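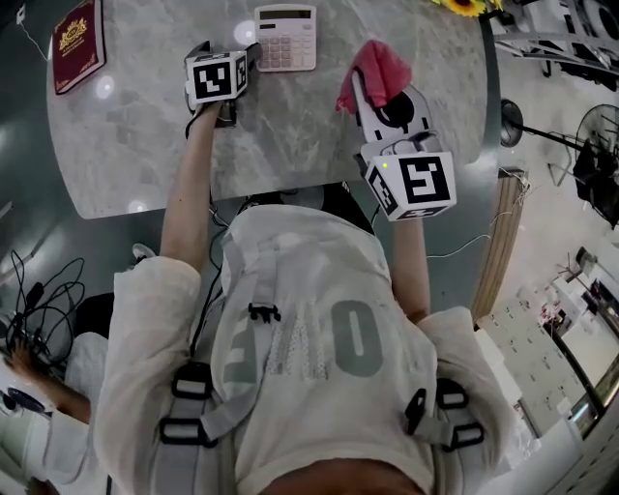 Learning to fold dumplings at forty, badly

My nan made pierogi every December in a kitchen in Tondurlow the size of a garden shed, and I never once asked her how. I was too busy eating them! So when a flyer for Kwok-wai Wu's dumpling nights turned up in my letterbox, I signed up before I'd read the price (29 bucks a session, dough included, bring your own apron).

Kwok-wai cooked in restaurants for 14 years before he started teaching, and he has the calm of a bloke who's seen every possible way to ruin a wrapper. Mine were new to him, I think. The first one looked like a sock. The second split down the side when I tried the pleat, and he just leaned over, pinched it shut with two fingers and went back to chatting about the footy.

What I hadn't counted on was how much of it is flour and water and patience. You mix, you knead, you cover the dough and leave it alone, and the leaving alone is where I come unstuck every time — I lift the tea towel, I poke it, I put the kettle on and poke it again. Benedikt Ortner, who's been coming since the first season and drives in from Esmont, told me to go for a walk around the block. Good advice, and I got a decent coffee out of it from Tutetti on the corner.

By the third night I'd sorted the filling. Pork mince and cabbage, 700 grams of the first and as much of the second as you can be bothered to salt and squeeze (squeeze it properly, your arms will complain). Ginger, spring onion, a good slosh of soy. I went heavy on the white pepper because I like it, and Benedikt went back for seconds, so there.

The pleats are still rubbish. I can do five on a good day and they all lean to the left. Kwok-wai reckons he folded 186 in one sitting for his sister's wedding, and I believe him, having watched him get through a tray while I was hunting for my rolling pin.

I've got a batch in the freezer now, mostly pork, plus a few potato and cheese ones done the way I remember Nan's. The dough's a bit thick on those. I'm having them for tea tonight with fried onion and far too much sour cream.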